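Textbooks > Working with Machines > Chapter 4
Reading time: 3 minutes

4 The Open Day
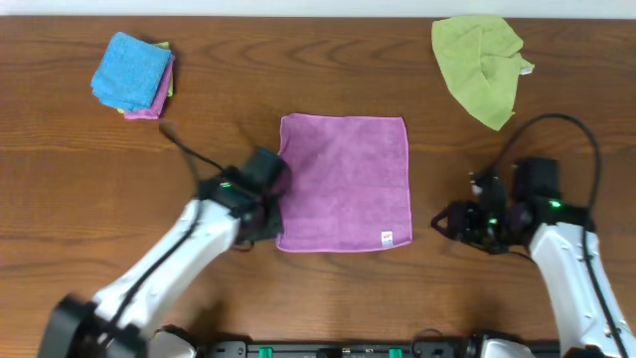

Fig. 4.1 Cloth folding with two arms. One cloth lies flat between the grippers; the folded ones are stacked at upper left.

Every firm that builds robots sooner or later invites the public in, and the public sooner or later asks whether it does ironing. At the Pindgate open day the question came from Emiko Morikawa, aged eight, before her coat was off.

Her host, Bülent Demirtaş, had prepared 70 slides. He got through four. The visitors had seen the cloths, and they wanted to watch one being folded.

This chapter follows that visit. We ask what a demonstration shows, what it leaves out, and why more than 100 adults will stand in silence before a job they avoid at home. Before reading on, fold a duster and write down each step. Most people forget the first one, finding a corner.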